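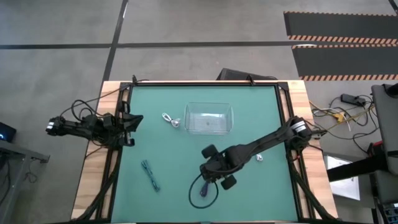 My plane was fine until I cleaned it, one reader wrote to us in May, and now it won't cut butter, so what exactly did your instructions do to it?

Home | Planes | Parts | FAQ | Postage | Contact

Frequently asked questions about old bench planes

That letter is answered further down, under "I've put it back together and it won't cut". The rest are the questions that come in most often, in no order anyone has defended.

I found a plane in a shed. Is it worth anything?

Probably the price of a decent lunch. Most old iron bench planes were made in enormous numbers for people who used them up, and the ones in sheds are the ones that were left over. If the body isn't cracked and the parts are all there, it's worth fixing and using. If you were hoping to pay off the car, we're sorry.

How do I know if it's cracked?

Take everything off it and look at the mouth (the slot in the sole) and at the thin cheeks on either side of it. Wipe the body with kerosene, dry it with a rag, and wait a few minutes. Kerosene creeps back out of a crack and leaves a dark line. A crack in the cheek can be brazed by somebody good, for more than the plane cost. We don't do it.

Can I use vinegar on the rust?

Yes, on small parts, overnight at most. Rinse them, dry them with a hair dryer and oil them straight away or they'll be orange again by breakfast. Please don't post us a plane body that has been in a bucket of vinegar for the whole of the Christmas holidays. We've had 11 of those and the colour is always the same, a sort of dead grey, with pits.

Does the sole have to be dead flat?

It has to be flat at the toe, around the mouth and at the heel. Hollows between those can stay there. Stick abrasive paper to a piece of float glass, scribble on the sole with a felt pen, and rub until the ink has gone from the places that matter. Leave the blade in, backed well off, with the lever cap at its working tension, as that pulls the casting slightly. Start at 100 grit if it's rough. People who start at 1000 grit usually write to us from the hospital for sore elbows.

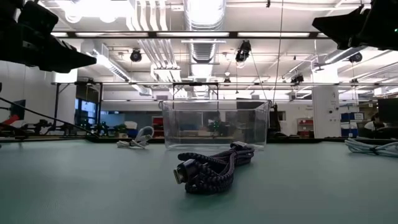
Hjalti Gunnlaugsson
Plane restorer and FAQ editor, Evberg Hand Tools

I've put it back together and it won't cut. Why?

Nine times in ten the blade is in upside down. On an ordinary bench plane the bevel faces down, towards the frog, and the cap iron is screwed to the flat side. Block planes are the other way about, which is how the confusion starts.

If the bevel is where it should be, look at the cap iron. It should sit back from the cutting edge by the thickness of a fingernail for general work, and much closer for gnarly grain. There must be no light showing between it and the blade, or shavings will pack in there and you'll get a concertina. Our correspondent from May had fitted the cap iron on the bevel side, and took the news quite well.

What angle should I sharpen at?

Grind at 25 degrees, hone at 30. You can get into a fight over this at any timber show in the country, and you're welcome to, but go home and hone at 30.

The handle's broken. Can you make me a new one?

We can, in blackwood or jarrah, and we'll match the old shape if you send all the bits. If it's a clean break, try gluing it first. Two-part epoxy, a bicycle inner tube wound tightly around it, and leave it alone until tomorrow. Don't clamp it in a vice; the curve makes it squirt out sideways and land behind the bench.

Can I mix parts from different makers?

Sometimes. Blades are forgiving if the width is right. Frogs aren't, even between different years from one maker. Lever caps are a gamble. Thread sizes are a special misery on their own, and a bolt from the hardware shop will go in for one turn and then stay there for life.

Should I repaint it?

That's up to you. It won't cut any better. If you do, keep paint off the frog seat and off the machined faces.

What do you charge?

A clean, flatten and sharpen is $38 plus return postage. Handles are quoted separately. Wrap the blade in cardboard and tape it, packed apart from the body, and please fill the box properly. Cast iron that can move about in a parcel arrives as a jigsaw.

Do you do saws?

No.

Page last changed 30 January 2024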